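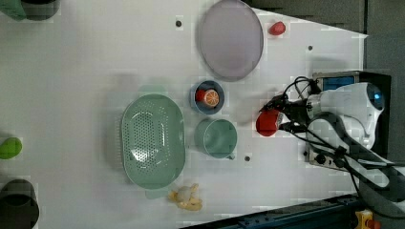
Play Kitchen Tableware and Food: Frequently Asked Questions

Last updated March 3, 2021

What comes in the Clekell tabletop set?

Plates, bowls, mugs, a colander, pots and play food. The full parts list is on the inside of the box lid. The Odine set uses the same tableware but is packed without pots.

Which colors are available?

The tableware is sold in muted colors only: lavender-gray for the oval plate, sage green for the mug and the colander, blue for the small bowl. Food pieces come in brighter colors so that they are easy to find against the tableware. Colors cannot be swapped within a set.

Is the colander a working colander?

Yes. The holes in the base go all the way through. It will drain water, dried beans and large pasta. Rice will pass through or block the holes. Rinse from the underside if they clog.

Can the mug and bowl be used for real food?

They can be used for cold, dry snacks after washing. Do not use them for hot drinks. Do not put any piece in a microwave or on a stove, including the pots.

How should the pieces be washed?

By hand, in warm water with ordinary dish soap. Dry the oval plate flat. Mugs should be dried upside down with the handle clear of other pieces. Food pieces should be wiped with a damp cloth and not soaked, as water can collect in the seams.

How much table space does the set need?

A surface 103 cm long and 70 cm deep is enough to lay out one set with room to work. On a smaller table, leave the pots on the shelf and bring out the plate, bowl and mug first. 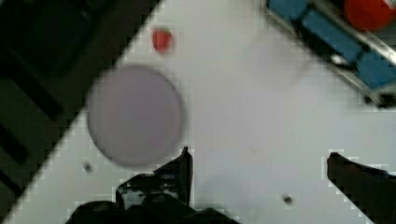 Small food pieces should be kept in from the table edge, where they are easily knocked to the floor. Strawberries and other rounded pieces roll on a smooth top and are best kept in a bowl when not in use.

Does a light-colored tabletop matter?

It makes small pieces easier to see at cleanup. A glossy top shows scratches sooner than a matte one. Lift the pots instead of sliding them.

How should the set be stored?

Nest the bowls and stand the colander on its long side. Food goes in a lidded box. The Aliyu storage crate holds one full set and weighs 600 g empty.

Can I order single replacement pieces?

Yes, for Clekell and Odine sets bought from Tundbridge. Quote the part number from the lid. Part 13, the banana, is sold with its peel; the two are not available separately. Orders placed in July ship after the annual stock check.

Who do I contact about a damaged piece?

Write to Ebuka Akpan in Parts, Tundbridge, with the part number and a short account of the damage. Keep the piece until you have had a reply.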